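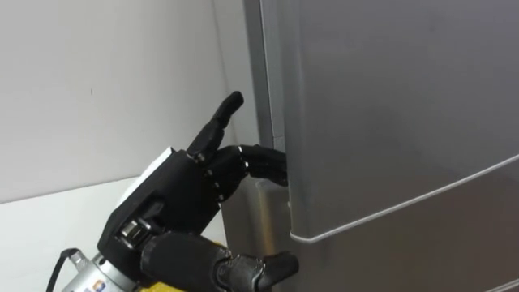 The Windwood bench compares end effectors for general handling work in domestic and light commercial settings. Member organizations may bring a hand, gripper, wrist camera or controller to Liditz and have it tried against a fixed list of everyday tasks. Refrigerator doors are on that list because they ask a good deal of a hand in a very small space. With a jointed, human-like type, the usual approach is to hook the curled fingers into the gap at the edge of the upper door and keep the index finger raised and clear, with the thumb held low under the others. A two-jaw gripper must find another way in. The questions below are those most often received from members before a first visit.

What kinds of hands and grippers may be submitted?

Any electrically driven hand or gripper that can be mounted on the bench's standard wrist flange. Pneumatic units are accepted at the Nagano site only. Suction cups are accepted as part of a combined tool but are not scored alone, as several tasks on the list cannot be attempted with them.

How many tasks are on the list?

The current list holds 23 tasks. Of these, 11 are classed as core and must be attempted by every unit. The remainder are optional, and members choose them at the time of booking. The list is reviewed each August, and results obtained under an earlier list remain valid for comparison with one another.

Which tasks cause the most difficulty?

Doors and drawers without a projecting handle give lower scores than any other group. A hand must place its fingertips in a narrow opening, hold them there under load and follow the arc of the door without slipping out. Units with thick fingertip covers frequently fail at the first step. Members are advised to measure their fingertips at the widest point and to state the figure on the booking form.

Small round produce is the second group of concern. The task requires a piece of fruit to be carried over the rim of an open basket and released inside it.
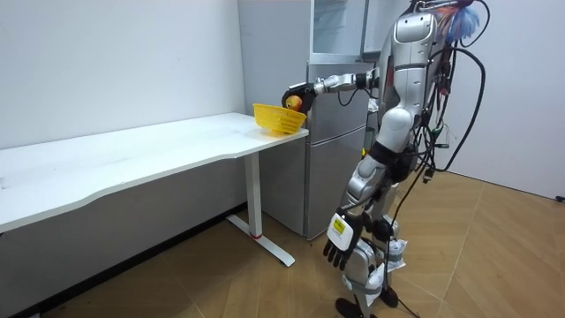 The score depends on three readings: the height of the fruit above the rim, the force recorded at the fingers, and the condition of the skin after 43 repeats. A unit that completes every transfer but leaves marks on the fruit receives a partial score. Bruising is judged the next morning by staff who have not been told which unit was used.

Is one arm used for all trials, or two?

Core tasks are performed with a single arm, and the other remains lowered at the side. Two-arm trials may be requested for lids, trays and bags. Please note that two-arm trials require a matched pair of hands — a left and a right from the same production run — and the bench does not lend a second unit.

May a member use its own controller?

Yes. Members may run the hand from the bench controller, known as Flundora, or from their own. Results are reported separately for each, and the two sets should not be averaged. A member's own controller must accept a stop signal from the bench within the limit given in the connection guide. Units that do not meet this limit will be run at reduced speed or declined.

How are the cameras arranged?

Two views are recorded in every trial: one from the head and one from a fixed position beside the work area. The head view is used to judge finger placement. The fixed view is used to judge posture, reach and clearance from furniture. A wrist camera may be added at the member's request, provided that its cable does not pass across the palm. Footage is released to the member in full. It is not shown to other members without written consent.

What happens if a unit is damaged during a trial?

The trial is stopped and the member is informed on the same day. Wear to fingertips, tendons and covers is treated as normal use and is not compensated. Members should supply at least one spare set of fingertips. Damage traced to a fault in the bench's own equipment is covered up to the amount stated in the service agreement.

What does a comparison cost?

The fee is 3,000 euros for the core tasks with one controller. Optional tasks and additional controllers are charged at the rates in the current schedule. The fee includes mounting, calibration and a written report. It does not include shipping, customs charges or the making of special adapter plates.

How are results to be read?

Scores describe the performance of one unit, with one controller, on one task. They are not a ranking of manufacturers, and members may not present them as such in sales material. A hand that does poorly on doors may be well suited to fruit, and the report therefore gives no overall total.

When may bookings be made?

Bookings for the coming season open on 8th January. Requests are handled in the order received. Members who wish to compare several units side by side should submit one form per unit and note the connection between them in the remarks field.

Contact the Windwood Bench Office, Liditz | © Windwood Bench. All rights reserved. | Back to top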